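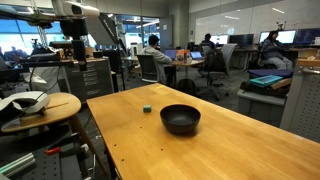
Figure 4. Table, bowl and green cube at the Matdale site.

3.2 Tabletop items

Each layout used one bowl and one small item on a bare wood surface. We chose a matte black bowl with a wide opening for the Matdale layouts; it stands out well against light wood, and the small green cube beside it (Figure 4) is easy to tell apart from both. Raters at Matdale and Makori judged 27 layouts on a 10-point scale for how tidy the table looked. Small marks in the wood were left as they were. Two raters mentioned them in their comments, but their scores did not differ from the rest. Layouts with the item inside the bowl were scored separately and are covered in Section 3.3.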